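Why I keep a written rule for the last few centimeters

Aug 8, 2021

In February I started to write down house rules for our simulated runs at Fuvano. Before that, every person on the project kept the rules in his or her own head, and we lost many evenings to arguments over what a "good" run means. The list now has 36 rules. Most of them are boring, and I like them that way.

The one I defend the most is the rule of clearance. It says: an empty gripper that comes near a fixed surface must have its limit written in the run sheet before the run starts. The limit may be large or small, but it must be there. 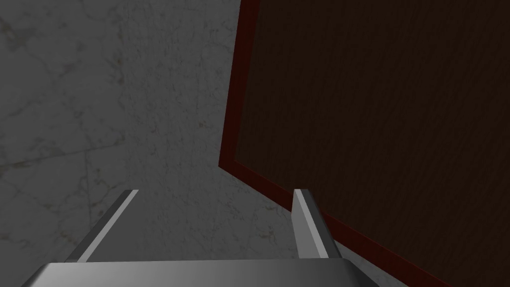
People ask me why a simulator needs such a rule, when nothing in it can break. My answer is that habits do not know where they are. If I let the arm go near a panel with no limit in February, I will do the same in the lab later. Look at how the right finger comes up against the red border and the dark wood, while the left one has only marble behind it. From this view I cannot judge the distance on the right side, and so our rule 2 says that clearance is read from the log and never from the camera.

We borrowed part of the wording from the Garnthorpe notes, which are old but very clear. I changed "should" to "must" in two places. 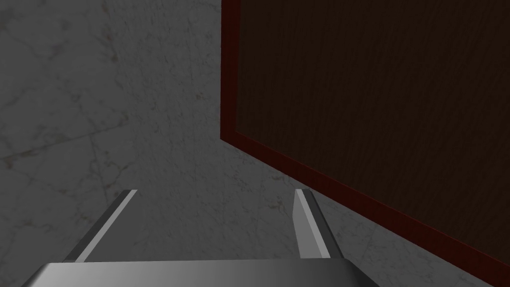
Gripper open and empty, right finger close to the red frame.

The second habit is to keep a wide view together with the close one. A close view tells you about the fingers and very little about the rest of the body. In our Jusudlow series we had 133 runs, and for the early ones only the close view was saved. I had to repeat them. Now a run without both views is not accepted, also when the numbers are fine.
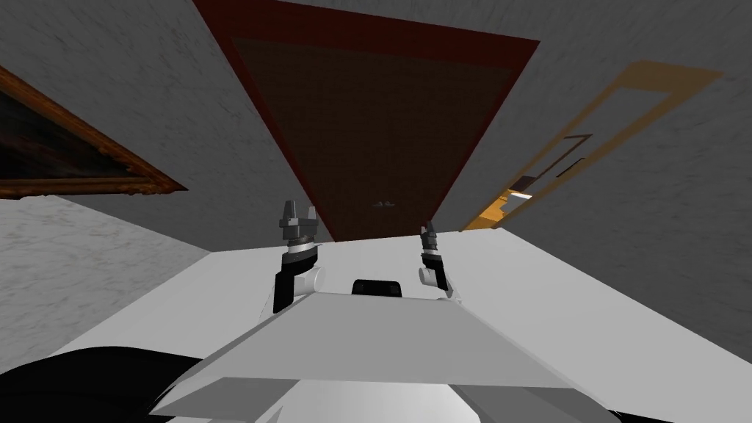

Gudeta wrote to me that a rule like this makes people lazy, because they save everything and look at nothing. I think there is truth in it, so I added a line to the run sheet for the name of the person who watched the wide view. It stays empty more often than I want.

Next I must rewrite the part about door frames, which still uses the old units.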